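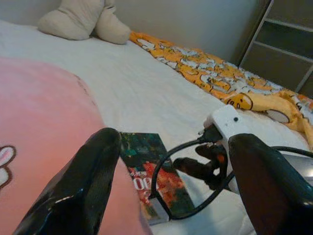
White sheet on the bed, with the orange and yellow blanket along the wall.

Predska mattress protector, review after one winter

I bought the Predska protector in October to replace a quilted one that had gone thin in the middle. It goes under the fitted sheet and has a cotton top, a waterproof layer underneath and an elastic skirt all the way round. I paid 40 for the single size at the Wunderlich store in Jeltdale. The larger sizes cost more and I haven't tried them.

Fit. The skirt is deep enough for a thick mattress. On ours there was spare fabric, which I tucked under. The corners have stayed put, and the old one never managed that. Getting it on alone is a bit of a fight when the bed is against a wall. Do the wall side first.

Noise. My main worry. The protector we had before the quilted one crackled every time somebody turned over. This one made a faint rustle for the first few nights and then I stopped hearing it. Till Gerlach, who has the same model at his place, says his still rustles, but he uses a very thin sheet.

Heat. Slightly warmer than a plain cotton cover. Fine in winter. I expect to notice it in July.

Spills. One full glass of water and one cup of tea so far. Nothing got through to the mattress either time. The tea left a pale mark on the cotton top that has not washed out.

Washing. The label allows 40 degrees and no fabric softener. It comes out of the machine heavy and takes a long time to dry on a rack, so plan on a full day. I tumble dried it once on low and it did not shrink, but the elastic on one short side looks a little wavy now.

I also looked at the Plolatance, which Nele Rothe recommended to me. It is softer to the touch and dries faster, but it is held by corner straps only and costs 20 more. For a bed that gets climbed on all day I wanted the full skirt.

Good: fit, waterproof layer, price.
Not so good: drying time, stains on the top.

I would buy it again. Get 2 if you can, so there is one to put on while the other is drying.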